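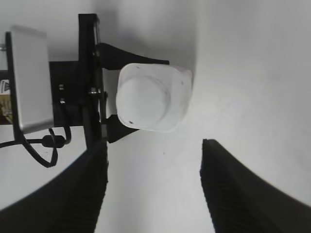 Bimla Tiwari thinks the smell is coming from the cap and not from the bottle wall, and would like that checked before anything is thrown out.

Home Forums Kitchen Cleaning Storage Log in
3 min read

Sour smell in small plastic drink bottles after washing

I reuse small screw-cap drinking yogurt bottles for salad dressing and for carrying dish soap on camping trips. After washing, the bottles look clean and pass a sniff test. Once the cap has been on for 2 days, there is a sour smell when I open them. I have tried the following:

Hot water and dish soap, shaken, rinsed twice.
White vinegar, left overnight.
Top rack of the dishwasher, normal cycle.

The vinegar made it harder to tell what I was smelling. The dishwasher softened one bottle so that it no longer stands straight. Bimla's comment came in while I was still editing this, so I have now stored one bottle with its cap off. No result yet. Is there a method that works on the first try, or is the plastic simply done?

Celina Ostrowski
13 October 2018

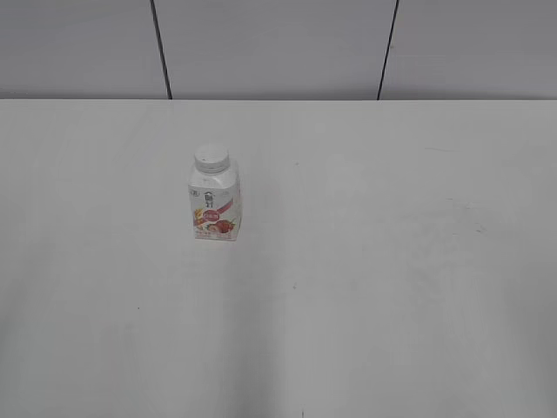

One more detail: the water here is hard, and I let the bottles dry upright on a towel. I can change that if it matters.

Rūta Sproģis

It matters. A narrow neck holds humid air in. Dry them upside down on a rack with a gap underneath, cap off, for a full day. A towel blocks the opening if you turn the bottle over on it, so use a rack.

For the smell itself, milk residue has two parts, fat and protein, and you have to deal with both. Rinse with cold water first. Hot water on fresh milk protein sets it onto the surface, and then soap has trouble lifting it. After the cold rinse, use warm water with dish soap and a thin bottle brush, and work the brush up under the shoulder. Shaking does very little there.

Then do a soak:

1 teaspoon baking soda per cup of warm water, filled to the very top.
Leave overnight. Soak the cap separately in a bowl.
Rinse, brush the threads on the neck and inside the cap, rinse again.

If the cap has a liner, pry up one edge and look. Residue behind a liner will not wash out, and a cap like that should be replaced. I buy blanks from Jurkeo, but check the thread before ordering, as two bottles of the same neck width can have different threads.

Do not combine the baking soda with vinegar. They neutralize each other and you are left with salty water.

Evaristo Ferri

Just recycle them. I gave up after 5 washes. Glass jars don't do this.

Deividas Tamošiūnaitė

Glass is fine for the dressing but not great in a backpack. I agree with Rūta on the cold rinse. I would also separate the uses permanently. A bottle that has held dish soap should not go back to food, and oil-based dressing leaves its own film, which turns rancid and smells a lot like old milk. Mark the bottoms with a permanent marker.

If the bottle still smells after one soak with the cap off, the odor is in the plastic and more soaking is a waste of time. Keep that one for soap.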